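3. House rules for collecting in other people's kitchens

3.1 Why we wrote rules at all

When we started the Taipe collection I figured we could get by on common sense. We had a decent hand-held gripper, we had people who cook every day, and the tasks were small ones, the kind you do while waiting for water to boil. Then I sat down with the first month of recordings and found that "put the sticks in the jar" had been understood in more ways than I had thought possible. Some people took them one at a time. Some scooped up a bunch, squared them off against the table and dropped the lot in. One session moved the jar to the sticks (which is fair enough, and I'd probably do it at home!). All of these are good ways to get the job done, but if you mix them under one task name and don't write down which is which, you can't tell later what you trained on.

So we stopped for a while and wrote a rule sheet. It had 13 rules in its first version and has 12 now, after we merged two that kept getting mixed up. The version described in this section is the one dated Sep 20, 2026, and the full text is in Appendix B. I'll only go through the ones that caused arguments.

3.2 Leave the room alone

The rule that drew the most pushback is Rule 2: set up the work surface, leave the rest of the room as you found it. Two of us came from lab settings where you clear everything and hang a gray curtain, and it felt wrong to let the dish rack and the grocery bags stay. But the whole point of going into homes was to get homes. If you tidy the counters before each session you end up with a lab that happens to have a stove in it. What we do ask for is a clear path around the table and the task objects placed before the recording starts. Figure 4 shows a table set for the stick task.

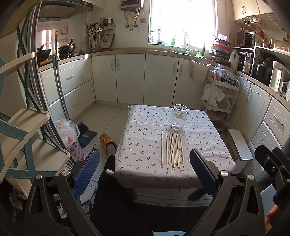

Figure 4. Stick-and-jar task in a home kitchen, with the jar toward the back of the table and the sticks in front of it.

The second half of Rule 2 is about cloths. We went back and forth on this one for weeks. A printed cloth makes life harder for anything that has to find a thin, pale object on top of it, and a crease can nudge a stick as you drag the fingertips across. Our first draft said to take the cloth off. The current one says keep it if the household keeps it, smooth it once by hand, and don't iron it or tape it down. We log "cloth" or "bare" in the session sheet and that's the end of it.

3.3 How to lay things out

Rule 5 covers loose objects. Drop the sticks from a low height and don't straighten them. People really want to straighten them! In the Urnness pilot we found session after session with the sticks lined up like pencils in a box, and a policy trained on those did badly as soon as two of them crossed. Rule 6 says the jar goes upright, open, on the far side of the pile, at a distance the operator can reach without leaning on the table.

We also ask operators to check the finger pads and the pivots before each block. If a pad has shifted, stop and reseat it, and mark the sheet. I used to think this was fussy. After throwing out 9 recordings from one evening over a single loose pad, I don't.

3.4 What gets thrown out

Of the first 164 recordings made under the rules, we dropped 12. Most were cases where the operator finished the job with a free hand, which Rule 8 doesn't allow. A dropped stick is fine and stays in. So is a failed grasp, as long as the operator tries again with the gripper.

I should say where we borrowed from. The session sheet is a trimmed copy of the one used at Loltden, and the wording on household consent comes from Kudell with small changes. Neither one said anything about tablecloths, so that part is on us. We plan to revise the sheet again in December, and Rule 6 is the one most likely to change, as tall operators and short ones still read "without leaning" in very different ways.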